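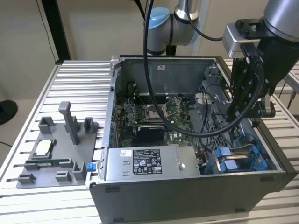
Section 10. When the arm stops on a cable fault

Most of the stops you will see on the Unden cell come from cables. The arm is strong and patient, but it has a hard time with anything soft that moves when it is touched, and a desktop computer is full of soft things that move. If the Leltis panel shows code 1588 and the arm has stopped where it was, please take a deep breath and work through the steps below in order. There is no hurry. The arm will hold its position with the brakes on for as long as you need.

Code 1588 means that the gripper felt more side pull than it expected. Usually a fingertip has hooked a wire, or the arm's own cable has caught on part of the case. Now and then it is neither, and we will come to that at the end.

CAUTION: A stopped arm is still a powered arm. Do not put your hand between the fingers, or between the gripper and the case wall, until you have finished step 2.

Clearing the fault

1. Press the red stop button on the panel, even though the arm has already stopped. The code by itself does not lock the arm out, and a second person pressing Resume at the wrong moment could start it moving again.

2. Turn the mode key to Service and take the key out. Keep it in your pocket until you are done. Both arms in the cell should now show a steady amber light. If either one is still green, go back to step 1.

3. Look before you touch. Bring up the wrist camera on the panel, then walk around and look from the other side as well. The wrist view is very good for the fingertips and very poor for anything behind the gripper body, so you really do want both.

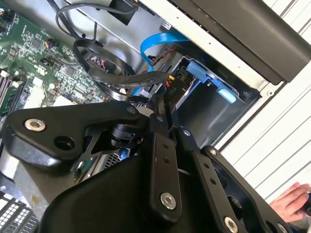
Figure 10-2. Wrist camera view, with the fingertips beside a cable bundle and the P10 connector.

4. Follow any cable near the fingertips in both directions with your eyes. Two cables lying close together can look like one on the screen, and it is easy to free the wrong one. Thin drive cables deserve a little extra care, as they bend sharply and can slip in behind a thicker bundle.

5. If a cable is hooked, open the fingers with the hand crank on the side of the gripper. Give it small turns and wait between them. Please do not pull on the wire, however tempting it may be. Chandrasekhar Poojary, who wrote our first service notes, tore a connector clean off a board that way, and he has asked us to keep the story in every edition.

6. Lift the cable away with the plastic hook from the Pillai tool kit. Keep metal tools out of the case while the arm is over it.

7. With the cable free, check the arm's own cable where it hangs down over the work. It should swing freely and should not rest hard against a heatsink, a drive cage or the rim of the case.

8. Close the hand crank cover, put the key back, turn it to Auto and choose Retract. Stand clear until the arm is fully up.

NOTE: Choose Retract, never Resume, after this code. Resume carries on with the same move that caused the trouble.

If the code comes back

Three stops on the same computer is the limit. After the third, take the job off the list and finish that unit by hand. Save the log under Zulau > Faults and send it to Tahira Mirani on the support desk, with a few words on which part was being removed. If the code appears while the gripper is in open air, the force sensor needs to be zeroed again, and you will find that procedure in Section 11.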